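Open Day at the Otia Household Handling Laboratory: Frequently Asked Questions
Last updated 2022-12-04

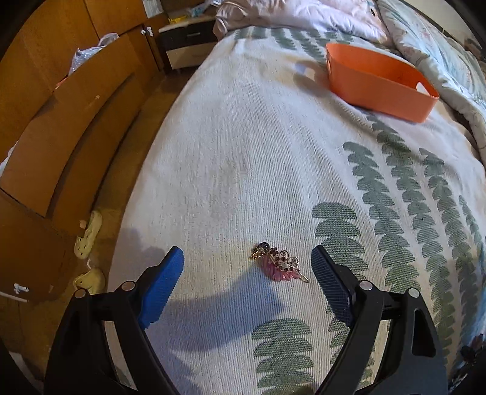 When is the open day, and how long does a visit take?
The open day is held each March at the Otia laboratory, and a full visit takes 50 minutes. Groups leave from the front desk through the morning and early afternoon. The date for the coming year will be posted on the Otia website once room bookings have been settled.

Who may attend?
The open day is open to the public. Secondary students, families, tradespeople, health and aged care workers and members of the research community have all attended in previous years. Children under 11 must be accompanied by an adult at all times.

Is there a charge?
Admission is free. Registration is required, as each group is limited in size. A total of 298 places will be released in one block. Visitors whose names are placed on the waiting list will be contacted by email if a place becomes available.

What will visitors see?
The visit is divided between the demonstration room and the bench area. In the demonstration room, staff work with grippers on ordinary household articles: hair ornaments, pegs, spoons, folded towels and similar items. The bench area is given over to the grippers themselves, including finger pads and linkages at various stages of assembly.

Why does the laboratory work with such small and ordinary objects?
Small domestic objects are difficult to handle well. A hair ornament with stones, metal loops and a thin prong offers very few flat surfaces, and on a soft ribbed bedspread the cloth can be gathered up with it. Factory parts usually arrive in a known position on a hard surface. Objects in a bedroom or kitchen do not, and the laboratory's programme is concerned with that difference.

Which grippers are used in the demonstrations?
Demonstrations are given with the Plullix, a two-fingered gripper that can be operated by hand. Its fingers close on a pinned linkage and carry ridged pads. The Zolard, an earlier design, is displayed on the bench and is not operated on the day.

May visitors operate a gripper themselves?
Yes, subject to time. Each group has a supervised session in which visitors may try to pick up an object from a cloth surface and set it down in a basket or tray. Staff will show the correct grip beforehand. Long hair should be tied back, and loose sleeves and bracelets should be kept clear of the linkage.

Is a successful pick guaranteed?
No. Objects slip, turn or catch on the fabric, including when staff are operating. Unsuccessful attempts are a normal part of the work and are recorded in the same way as successful ones.

May I bring an object of my own to be picked up?
Visitors may bring one small item, provided that it is clean, dry and not sharp. Otia accepts no responsibility for damage, and items of sentimental or monetary value should be left at home. Food, medication, batteries and live animals will not be accepted.

What is the Duangkaew collection?
The Duangkaew collection is the laboratory's set of household test articles. It is made up largely of jewellery, hair accessories, kitchen tools and sewing notions, chosen for their awkward shapes. Part of the collection is kept in open trays in the bench area. Visitors are asked not to handle it without a member of staff present.

Is photography permitted?
Personal photography is permitted in the demonstration room. It is not permitted in the bench area, where some parts are under development. Media organizations should write to the laboratory before the day.

Is the building accessible?
The front entrance, demonstration room and washrooms are step-free. The bench area is reached by a short ramp. Seating is available on request, and 2 wheelchairs may be borrowed from the front desk. Visitors who require captioning or sign language interpretation should indicate this when registering — later requests will be met where possible.

May a school class attend as a group?
Classes are welcome and should be registered by a teacher on a single form. Large classes will be divided between two departure times. A worksheet for senior science students is sent out with the confirmation.

Where should visitors park?
Parking at the laboratory is reserved for permit holders and for visitors with accessibility needs. All others are encouraged to come by bus or to use the public parking lot across the road. Bicycle racks are located beside the front entrance.

What if I need to cancel?
Please use the link in the confirmation email. Places that have not been claimed by the departure time will be offered to visitors waiting at the front desk.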